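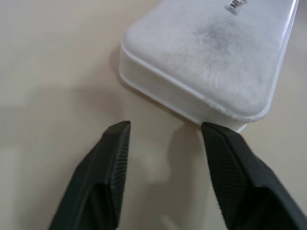
I finally got round to the plastic tubs, the ones that have been breeding in the bottom cupboard since we moved to Camdale. I'd been putting it off since February, mostly by shutting the door very quickly with my knee.

My favourites are the frosted white ones with the rounded corners. You can half see through them, so I don't have to open three to find the rice, and there's no sharp corner where old flour goes to hide (I'm looking at you, square tubs from the two-dollar shop!). 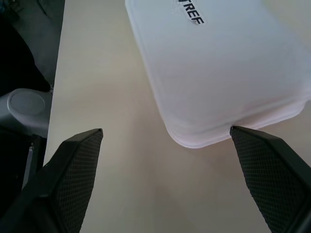

They get a good wash in warm soapy water and then a long dry on a tea towel, lids off, overnight if I can stand the mess. Old labels I soak with a bit of cooking oil - eucalyptus works too, but it makes the whole kitchen smell like a chest rub. Anything without a lid has gone out to the shed for seedlings. The cupboard is next, and it needs a proper wipe before anything goes back in.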